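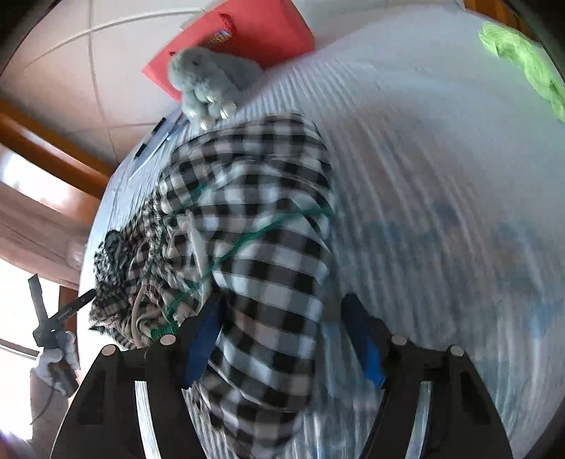 *A gingham shirt on a striped sheet.*

## Loment wireless speaker now in stock

The Loment portable speaker from Vachon is back on the shelf at Wamgate, in black and dark green. It replaces last October's model and keeps the same charging port, so old cables still fit.

- Bluetooth range: 70 feet indoors with a clear path
- Charge time: 3 hours from empty
- Weight: 600 grams

The biggest change is the battery. Vachon rates it for 400 full charges before it starts to lose capacity, and it can now be replaced with a small screwdriver. Spare batteries are sold separately — ask at the parts counter.

Two Loments can be paired for stereo sound. Hold both power buttons until the lights blink, then connect your phone to either one. Pairing with the older Clirnico speakers is not supported.

Preorders can be picked up from April 2, 2024. Bring your order number.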